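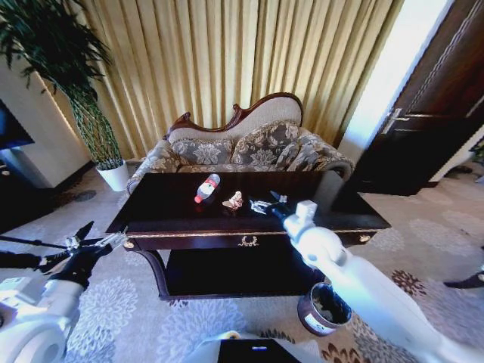 Cloudy patches in gloss finish, dark coffee table — identify before I touch it

Furniture care and repair > Finishes

gatelegger
Joined: January
Location: Arnetham

The table came from a house clearance. Dark wood, high gloss all over, no maker's label underneath. There are two cloudy patches at one end of the top, both with soft edges, and neither can be felt with a fingernail. Under a lamp at a low angle the surface over them is as level as the rest.

I would like to know what the finish is before deciding on a repair. So far I have done one test, on the inside face of a leg: a drop of methylated spirit, left for a minute, then touched with a cotton bud. Slight tack, no colour on the bud. The spot dried a little duller than its surroundings.

My reading is shellac, but I expected it to soften more than that. Is a slight tack enough to go on?

spiritvarnish_tom

No. Slight tack from meths tells you only that it isn't a fully cured two-part finish. Old shellac can be stubborn, and nitrocellulose lacquer will go tacky with meths if you leave it long enough. Do the second half of the test: cellulose thinners, one drop, fresh spot. If it dissolves in seconds and the meths was slow, it is nitrocellulose. Shellac will normally do more with meths than with thinners.

Work in a ventilated room and keep the drop small.

bench_end

Agree with the test, with one addition. Clean the test area first. Wax and silicone polish both get in the way and will give you a false result. White spirit on a rag, two passes, let it flash off, then wipe with a barely damp cloth. Most "it didn't react" posts on this board are somebody dissolving furniture polish.

gatelegger

Cleaned a fresh spot as suggested. The rag came away brown on the first pass and nearly clean on the second. Meths: tack after a minute, same as before. Thinners: finish moved almost at once and wrinkled slightly when touched.

So nitrocellulose. Does the cloudiness being flush with the surface mean it is moisture in the film?

spiritvarnish_tom

Most likely. Moisture blush in lacquer sits in the upper part of the film and scatters light, so you see white over dark wood. On a pale wood you might never have noticed it. Options in the order I would try them:

1. Leave it alone in a warm dry room for a week.
2. Gentle warmth, hairdryer on low, kept moving.
3. Fine abrasive paste, to take off the very top of the film.
4. Retarder or blush remover, sprayed as a light mist.

Stop at whichever one works.

hollis_w

I'd take step 2 out altogether. Heat on old lacquer of unknown thickness is how you swap a faint cloud for a blister. I have seen far more tables spoiled by hairdryers than by water. Go from 1 to 3.

spiritvarnish_tom

A hairdryer on low held a forearm's length away doesn't get the surface hot enough to blister anything. If your hand is comfortable in the airflow, so is the lacquer. The people who spoil tables are using irons through tea towels.

hollis_w

They all start out saying "on low". We'll have to differ.

Tobiloba Bassey

I do this for a living, mostly dining tables. Both of you are right about your own cases. If the film is sound and well stuck down, mild warmth is harmless. If there is any crazing or lifting near the patch, heat will find it. Look across the surface with a torch held flat to the top. Any fine lines, skip the warmth.

On pastes: use the finest you can buy and very little pressure. I use Flarnari cream on a folded cotton pad, straight strokes along the grain, and check after every few passes. Circular rubbing leaves swirls, and a dark gloss top shows every one of them.

bench_end

Seconded on straight strokes. If you would prefer a sheet abrasive, 4000 grade foam-backed pads with soapy water are slower and easier to control than paste. Chaudhry sell them singly. Keep off the edges, where the film is thinnest and you will be through to the stain before you know it.

gatelegger

No crazing visible under the torch. I left it a week. One patch has gone entirely, the other is fainter but still there. No hairdryer used. I'll try the 4000 pad next.

Separate question while I'm waiting on delivery. What do people put under hard ornaments on a lacquered top? There is a heavy bubbly clear piece that gets moved on and off the table, and I don't want fresh scratches in a newly polished surface. Self-adhesive felt seems the obvious answer.

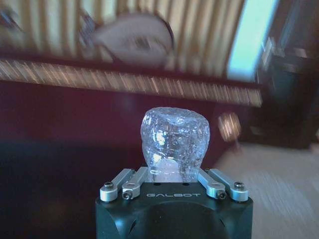
Re: felt, cork or nothing under ornaments

bench_end

Felt is fine so long as it stays clean. Grit gets bedded in the pile and then you have a sanding block. Check it when you dust. Wool felt glued on with a dab of animal glue outlasts the self-adhesive discs, whose adhesive creeps out at the edges in warm weather and marks lacquer.

hollis_w

Avoid clear rubber or soft vinyl bumpers on nitrocellulose. Plasticiser migrates out of them and softens the finish underneath. You get a ring that no polish will remove. The same goes for some non-slip mats. Cork is inert enough but sheds.

pellmell

I use the Flutar adhesive discs and have had no trouble in 17 years.

hollis_w

On lacquer or on polyurethane?

pellmell

Polyurethane. Fair point.

Tobiloba Bassey

Thin undyed felt, and lift things instead of sliding them. Dyed felt can bleed if it gets damp, red being the usual offender.

gatelegger

Update on the second patch. Wet the 4000 pad, one drop of washing-up liquid, straight strokes with the grain, wiped and inspected every few passes. The cloud was gone after 4 rounds. The area was slightly flatter in sheen than the rest, so I went over the whole top with the Flarnari cream to even it up.

I borrowed a gloss meter from work and took readings at 60 degrees. The repaired end now reads within a couple of units of the other end, and I can't tell them apart by eye.

spiritvarnish_tom

Good result. Leave it a few days before waxing, and use a plain paste wax with no silicone in it. If it ever needs respraying, silicone will give you fisheyes.

hollis_w

And no hairdryer required.

spiritvarnish_tom

Noted.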